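3.2. Contenants et volumes déclarés

La deuxième difficulté tient à l'unité dans laquelle les participants rapportent ce qu'ils boivent. Dans les carnets d'hydratation, la consigne demande un volume en millilitres, mais la plupart des personnes raisonnent en contenants : un gobelet, un verre, une demi-bouteille. La conversion est laissée à leur appréciation. Swanepoel et Tennant avaient déjà signalé ce problème pour les boissons chaudes, où la tasse sert d'unité sans que sa contenance soit jamais précisée.

Notre corpus comprend 3 165 entrées, remplies par 586 adultes vivant à domicile dans la commune de Gerkberg. Chaque entrée correspond à une prise de boisson et indique l'heure, la nature de la boisson, le contenant et le volume estimé. Nous avons écarté les entrées où l'un de ces quatre champs manquait, ainsi que celles qui regroupaient plusieurs prises sur une même ligne. Les carnets étaient tenus du lever au coucher, dimanche compris, et relevés en fin de semaine par l'équipe de terrain.

Parmi les entrées retenues, 773 mentionnent un gobelet. Le terme recouvre des objets très différents, du petit gobelet d'enfant au grand gobelet de cantine, et les participants ne font pas toujours la distinction. La bouteille isotherme pose une question voisine : elle est remplie une fois, puis bue par petites quantités au cours de la journée, soit directement au goulot, soit après transvasement dans un autre récipient. Dans le second cas, la même eau risque d'être notée deux fois, au titre de la bouteille puis au titre du gobelet. La figure 4 montre deux contenants de ces catégories.
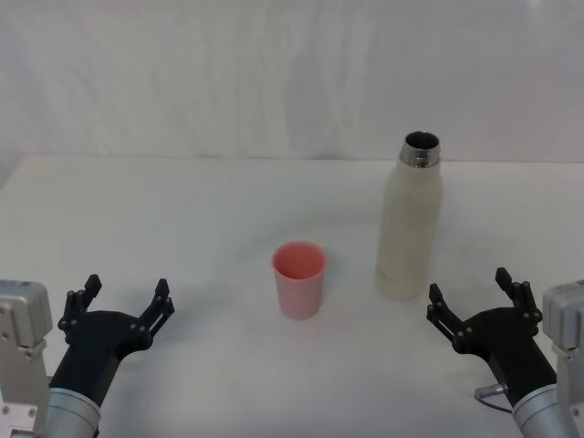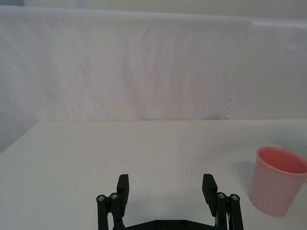 Figure 4. Petit gobelet en plastique rose, visible sur les deux vues. La bouteille isotherme blanc crème, sans son bouchon, se trouve à droite du gobelet sur la première vue.

Pour traiter les doubles notations, nous avons appliqué la règle proposée par Chuang : lorsque deux entrées portent sur la même boisson et que la première désigne une bouteille, seule la seconde est conservée. La règle suppose que le participant note le transvasement au moment où il boit. Elle convient mal aux carnets remplis le soir, de mémoire, pour lesquels l'ordre des lignes ne reflète pas forcément l'ordre des prises. Ces carnets ont été relus séparément par deux codeurs et les désaccords tranchés par un troisième.

La forme du récipient intervient aussi. Dans un gobelet évasé, un niveau situé à mi-hauteur correspond à moins de la moitié de la contenance, puisque la partie haute est plus large que la base. Les participants qui écrivent « un demi-gobelet » se fient au niveau du liquide et surestiment donc le volume bu — ou le sous-estiment, s'ils décrivent ce qui reste au fond. L'ambiguïté de la formule n'a pas pu être levée à partir des carnets seuls.

Lors des entretiens menés en mars, Chow et Man ont demandé à huit participants de verser dans leur contenant habituel la quantité inscrite la veille, puis de la transvaser dans une éprouvette graduée. L'exercice ne visait pas à établir un facteur de correction, l'effectif étant trop faible. Il a servi à reformuler la consigne : la version révisée du carnet, dite Kunenora, demande d'abord de désigner le contenant sur une planche de silhouettes, puis d'indiquer le niveau atteint avant et après la prise. Le calcul du volume revient alors au codeur.

Reste le cas des contenants opaques, dont le niveau ne se lit pas de l'extérieur. Pour ceux-ci, la planche propose de noter le nombre de remplissages dans la journée et la fraction restante au coucher. Cette mesure est moins fine, et les heures de prise sont perdues. Nous l'avons néanmoins conservée pour le calcul des apports quotidiens, en l'excluant de l'analyse horaire présentée à la section 3.3.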